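Curkden Round Basket Tray, Shallow
Flanine Tableware and Storage

Home / Storage / Baskets and Trays / Curkden

Product code: CK-26
Availability: in stock, ships in cartons of 20

Overview

The Curkden is a shallow round woven tray for fruit, bread and dry vegetables. It is sold for home counters and for buffet and canteen use. The base is woven in short segments that turn outward from the center, and the rim is a thick twisted border that doubles as the grip. There are no separate handles.

Specifications

Shape: round, open, shallow
Material: natural wicker, uncoated
Color: tan to golden brown, varies by batch
Rim: rope-style, diagonal twist
Rated load: 3,000 g, evenly spread
Liner: not included (see Jedau cotton liner, round)
Stackable: yes, empty only
Dishwasher safe: no
Microwave or oven safe: no

Use

Load fruit in a single layer. Soft fruit such as ripe mangoes or pears should not be piled, and pieces with dents or splits should be used first. Potatoes and onions may be kept in the tray in a dark cupboard. For sliced bread, cut cheese or anything that leaves crumbs or oil, fit a liner.

Do not lift a loaded tray by one side of the rim. Use both hands, opposite each other.

Care

Shake out crumbs and brush the base along the direction of the weave with a dry, soft brush. For marks, wipe with a damp cloth and leave the tray upside down on a rack until fully dry. Do not soak. Keep away from radiators and direct sun. Loose strand ends can be trimmed flush with small scissors; do not pull them.

Color and weave

Strands are sorted by thickness before weaving but are not dyed. Faint darker lines between the woven sections are normal and are not grounds for return. Replacement trays ordered later may not match the first batch. The Miranda series, with a deeper wall, is woven in the same material and carries the same color tolerance.

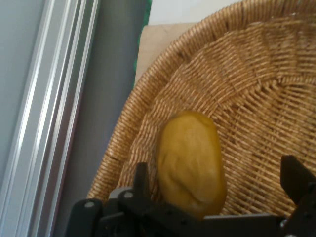
Telmo Goicoechea writes that the twisted rim holds flour dust after bread service and asks if it can be rinsed under the tap. A short rinse of the rim alone is acceptable if the tray is dried the same day. A dry brush is preferred.

Returns

Unused trays are accepted within 90 days in the original carton. Carton quantities cannot be split for return.

Related items: Jedau cotton liner, round; Miranda deep basket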